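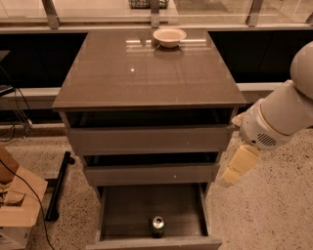

Features > Robotics > Hands-On

7 min read

October 11, 2025

Drawers are mean. I say that with real affection, having spent most of a week watching robot grippers try to open and close them, and having come away more excited about the humble drawer than I ever expected to be.

The one at Hsueh has no handle to grab. Three plain fronts, a glossy top, a terrazzo floor underneath, and that's the whole playing field. The job sounds like something you'd give a four-year-old: get the can, deal with the drawers, leave the bowl on top alone. A person does it with a fingertip hooked over the edge of the panel and never thinks about it again. A robot has to find that edge, get something thin enough behind it, and pull straight back toward itself without twisting the drawer in its slides.

So the question at the shop this fall has been which fingers to put on the arm. There are two sets in the running. The Lestis fingers are soft and wide, and they're lovely on anything round (I watched them pick up a ripe peach and put it down without a mark). The Parnus fingers are narrower and stiffer, with a tip that tapers down enough to reach into a gap. Same arm, same wrist, same controller, and you can swap one set for the other in the time it takes to refill a coffee.

I had my money on the Lestis set. Everybody loves a soft gripper! And with a can they were wonderful, closing on the sides and lifting without any dent or slip I could see. Then came the drawer fronts. With the drawer shut tight the wide pads just pressed on the panel and slid off, over and over, squeaking a little. Once the drawer was open a crack they did better, but they needed a bigger crack than the Parnus tips did, and they tended to drag the panel sideways until it jammed.

The Parnus tips went after that edge like a cat's paw under a door. Over 70 pulls on the top drawer, all starting from slightly open, they missed 7. That's a terrific number for a drawer with nothing to hold on to. Their weak spot was the can, which they sometimes pinched too close to the rim and tipped over.

Glossy furniture brings its own trouble. A polished top throws the room lights right back at the camera, and a small bowl sitting on it gets a second, upside-down bowl for company. The old vision software would sometimes put the bowl too low, fooled by the reflection. The team moved to a Sonlow controller in May, mainly for its quicker force readings, and the nice surprise was that touch could cover for sight. The arm now comes in slowly, feels for the panel, and corrects itself. I could have watched that little pause and nudge all afternoon.

Pushing a drawer shut is easier, though the bottom one is a stretch for the arm, and it has to be closed without knocking over whatever is standing inside. The rule they've settled on is a slow push near the middle of the panel.

The full test plan calls for 400 runs per finger set, and they're around halfway. Next up is a hybrid, Parnus tips with a strip of the soft Lestis pad glued along the inside. The first pair was curing on the bench when I left.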